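What the Floor Knows

Xiuying Zeng is on her hands and knees before she has finished saying hello. "Keep talking," she says from under a desk in the Sudier building. "I can hear you fine. Everybody talks to my shoes."

Zeng runs Sterkaria, a two-person business that goes into offices, workshops and the occasional spare bedroom and deals with whatever has collected on the floor behind the furniture. Most of that is cable. She also re-covers fabric panels, the kind that stand between desks and pretend to be walls, and she insists that the two trades are one trade.

"A panel is where people put the cables so they don't have to look at them," she says. "They buy a nice gray screen, they leave a gap at the bottom, and everything goes through the gap. Then they call me and say they have a panel problem."

She got into it through upholstery. Her first job was at a shop on Hidayat Street that did dining chairs and a lot of restaurant booths, and one November the shop took on a set of office screens that had gone shiny at elbow height. Zeng was sent to collect them and found that they could not be moved, as each one had been quietly wired to the next with extension cords and a length of garden twine.

"I spent four hours getting the cords out and one hour loading the van. I told my boss we'd charged for the wrong thing."

Her boss disagreed. She left in the spring.

I ask what she looks for when she first walks into a room, and she says she doesn't look at anything, she asks who is afraid of unplugging what. There is always a cable that has been there longer than the staff. In one accounting office it had a paper tag on it reading DO NOT, with no verb. She followed it along a baseboard, behind two cabinets and through a hole in the wall, and on the other side it stopped. The end was lying on the carpet.

"They asked me to put the tag back," she says.

Her method is slow and not much to watch. She gets down with a flashlight and traces each line by hand, one at a time, from the wall to the thing it feeds, and ties a strip of colored cloth at both ends. The cloth comes from upholstery scraps, so a finished job looks a little like a parade. Only when every line has two matching strips does she unplug anything. Then she shortens what can be shortened, coils what can't, and gets the power adapters up off the floor.

Adapters are a sore point. "People treat them like gravel. They're sitting in dust, somebody kicks them, a chair rolls over the cord. A little shelf costs nothing." She carries the shelves with her, strips of scrap wood with two screws in them, and she is hurt when clients take them down because they don't match.

Does she ever leave a tangle alone?

"All the time. If people are still changing things around every week, I leave the slack. You make it beautiful, and next morning somebody needs the lamp two feet to the left and they cut my ties with kitchen scissors. A loose loop is fine. I like a loose loop. What I don't like is a loop where your foot goes."

She has opinions on ties, too. Plastic zip ties she calls "jewelry for people who never move." She uses hook-and-loop tape, bought in rolls, and cuts it too long on purpose so that the next person can get a fingernail under the end. The next person is a figure who turns up often in her conversation. She speaks of him with some sympathy.

The biggest job so far was two floors of an insurance company that was moving out. Zeng measured what she pulled, mostly out of spite, and it came to 2,988 feet. The office manager rounded it up to 3,000 in the company newsletter. "Twelve feet I didn't get paid for," she says. In the same two floors she found 200 adapters, and 100 of them weren't attached to anything at all. The company asked if they could be packed and shipped to the new place, just in case, and so they were.

We move on to fabric, which she has been waiting to do. The panels she re-covers now are mostly in a plain weave called Stenura, and mostly gray. I ask whether she gets tired of gray. She gives me the look of someone who has been asked this by relatives.

"There's warm gray and cold gray and the gray that was blue until the sun got to it. People say they want a color. I bring the samples, they hold up the orange, everyone laughs, they choose the gray. I don't bring the orange anymore. It was getting dirty."

Gray also tells on you less, she says, up to a point. A smudge in the middle of a panel is hands. A line running across it usually means that it was folded or leaned on something in storage, and a crease like that will sometimes steam out and sometimes stay for the life of the cloth. She tries steam twice. If the crease is still there after that, she brushes the weave, turns the panel around if the back is better, and sends a smaller bill. She has never had a client notice a crease before she pointed it out, which she admits is an argument for not pointing.

Her own workroom I get to see only briefly, at the end of the day, when she stops in for a roll of tape. There is an extension cord across the doorway. She steps over it without looking down, and so, after a moment, do I.

"I know," she says. "I've been busy with other people's."

Before I leave I ask what someone with no budget and a free evening should do, and she says to pick one panel, get down low enough to see under it, and follow one cable to its adapter. Then stop and have dinner. The rest of them will still be there. 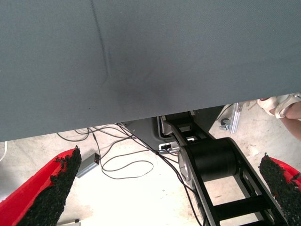
Shaohua Meng writes: I tried the one-cable rule last night and would like to speak up for masking tape, which I used when I ran out of cloth scraps. You can write on it, and it peels off clean if you don't leave it on all summer. My one cable went to a lamp I gave away, or rather to where the lamp used to be. I do disagree about zip ties, though. Behind a bookcase that hasn't moved in years they are perfectly good, and I have half a bag left if Ms. Zeng ever changes her mind.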